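Measuring with the Grid Sheet
Course handout, Unit 4: Position and Distance on a Flat Surface
Ovville Evening Technical Course, spring term

Please read this handout before you come to the practical hour. The session begins at 18:30 and the tables must be free again at 20:00, so we will not have time to repeat the theory.

Purpose of the unit

In Unit 3 we described objects by their size and form only. Now we want to say where an object is, in such a way that another person can put it back in the same place without seeing the original arrangement. For this we need three agreements: where the zero point is, which direction is x and which is y, and which point of the object we measure.

The third agreement is the one that students forget most often. If I say "the block is at 12, 7", do I mean the middle of the block or its nearest corner? Both are allowed, but you must write your choice at the top of your sheet and keep it until the end of the exercise.

Materials

Each pair receives one grid sheet, one set of small objects, a ruler of 30 cm and a pencil. The grid sheets are from Standus and are printed on one side only. Please do not fold them. A fold makes a small hill in the paper, and round objects will roll away from it.

The reference point

For a block with a square base we use the crossing of the two diagonals of the base. For a ball we use the point where it touches the sheet. You cannot see this point directly, therefore look from straight above and take the middle of the circle. When you look from the side, the ball seems to be moved, and the error is larger for a larger ball. In the old course book by Kullell this is called the parallax error, and we will use the same word.

For an object with several parts, choose one part as the base and measure only this part. Then describe the other parts in relation to it. In your notes you can write, for instance, "cylinder on the base, long axis pointing away from the yellow block".

Direction of long objects

A position with two numbers is not enough for a long object. We must add an angle. We measure it from the x direction, against the clock, and we write it in whole degrees. For a pair of parallel rods one angle is sufficient, and you should say on which side of the base they come out.

The light blue piece with its two long prongs is good for practicing this. Its base lies on the grid and the prongs give the direction, while the yellow block and the orange ball each need only a position.

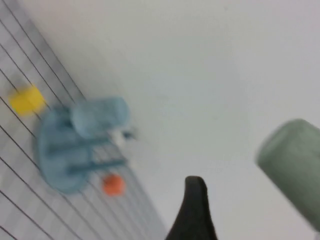
Procedure for the practical hour

1. Decide with your partner on the zero corner and mark it lightly with the pencil.

2. Student A arranges the objects. Student B looks away.

3. Student B measures every object and fills in the table. Distances are in centimeters with one decimal.

4. Remove all objects. Student A now puts them back using only the table of Student B.

5. Measure again and write the differences in the last column. A difference under 2 mm is very good for this method.

6. Change roles and repeat with a new arrangement.

Typical mistakes

Counting lines when you should count spaces. The first line is zero, so the fifth line is at distance 4.

Turning the sheet during the work. If you must turn it, turn it back before you measure.

Writing the y value first. The order is always x, then y, then the angle if there is one.

Homework

Complete the Mladenović worksheet, problems 1 to 6. In problem 5 the total path is given as 1,013 mm; please convert it to centimeters before you begin, and keep all the digits. Bring the worksheet together with your table from the practical hour. Both will be collected at the start of Unit 5.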